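Gripper width estimate jumps on foam netting

bkahsay
Running Tufa on the handheld clips and the width estimate goes nuts whenever the jaws close on something squishy. Rigid stuff is fine. I've got 211 clips and the mesh ones are the worst. Anyone else?

guven_a
Smoothing. Put a median filter on the width and move on with your life.

bkahsay
Tried it. Then the close event lands 4 frames late and the policy grabs at air.

nyarko_b
Yeah, please don't filter that, Güven. You're hiding a detection problem. What is Tufa tracking, the pads or the linkage?

bkahsay
Pads, default config.

guven_a
I've shipped two planners on filtered widths and they work fine lol. Shift the labels back by the lag.

nyarko_b
The lag isn't constant though! I'd track the pivot pins. Foam can press against a pad, like with the orange sleeve I've been testing on, but the silver pins stay out in the open and the linkage geometry gives you the width.

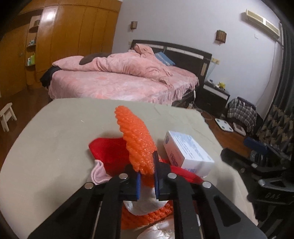

I fit a circle to each pin and solve for the opening angle, and if a pin drops out I fall back on its mirror. It's a short patch, I can push it to the Ivex branch tonight.

bkahsay
Yes please. I'll rerun the mesh clips first.

guven_a
Fine, but post the plots with my filter too.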